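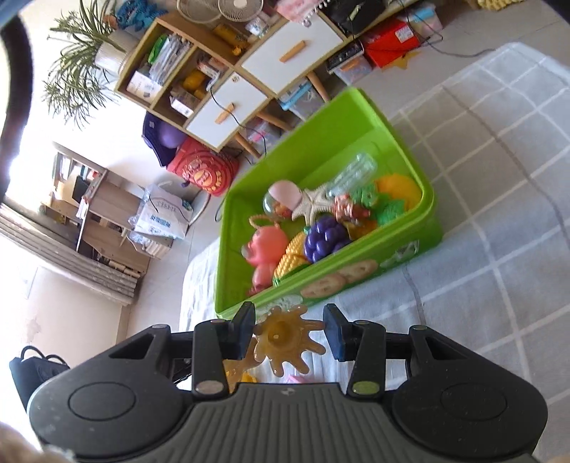 Showing a robot a job with a joystick took longer than doing the job ten times over, one trial participant told Rokimmont, and most of that time went on getting the wrist angle right.

Rokimmont releases Gavum hand-held demonstration kit and Brunar 2 software

Montecinos, 2019-03-18

Rokimmont has released Gavum, a pair of hand-held grippers for recording manipulation tasks without a robot present. The operator holds one gripper in each hand and carries out the task directly. Finger opening, gripper position and camera video are recorded together, then converted by the Brunar 2 software into motion data for a two-armed robot.

The release follows a home trial completed in February. Participants in 74 households recorded 1665 demonstrations of sorting and tidying tasks, using their own furniture, floors and lighting. Rokimmont supplied the grippers and a written task list. The choice of objects was left to the household, within a limit on weight and on the width the fingers can open to.

Toys made up a large share of the recordings. They are light and irregular in shape, and many are soft enough to deform under the pads, so the finger opening at contact differs from one grasp to the next. Brunar 2 stores the full opening curve for each grasp. The previous version stored only an open or closed state, and that was not enough to reproduce a grasp on soft rubber.
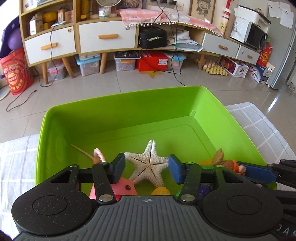

After a few minutes you stop steering and simply pick things up, wrote another participant, adding that items lying under other items were still slow work and that the second gripper was mostly used to hold things out of the way.

Rokimmont has taken both points into the release. Tasks in a deep or crowded container may now be recorded in sections, with a pause between grasps, and Brunar 2 joins the sections afterwards. Where one gripper is held still for part of a task, the software marks that part as support and keeps the two arms in step when the motion is played back.

Remote control has not been dropped. The joystick station remains on sale and is still the recommended method for tasks near the limit of a robot's reach, where a person's arm can follow a path that the machine cannot. Brunar 2 checks each hand-held recording against the joint limits of the selected robot and rejects those that fall outside them – the operator is shown the point at which the path failed and can repeat the demonstration from there.

A recording session has three stages: a short calibration movement, the demonstrations themselves, and a review on screen. For a simple pick and place task, such as moving a toy pumpkin between a storage tub and the floor, calibration is needed once per session. 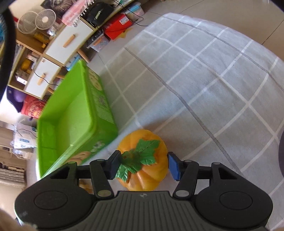
It must be repeated if the finger pads are changed. Worn pads alter the closing distance, and the error carries through to every later grasp in the session.

Gavum is supplied as a pair with spare pads, a charging lead and one Brunar 2 licence. Existing Brunar licence holders can install the new version without charge. Recordings made with the previous version can be opened and played back in Brunar 2, but do not gain opening curves.

Orders and requests for technical documents are handled by the Rokimmont sales office in Montecinos.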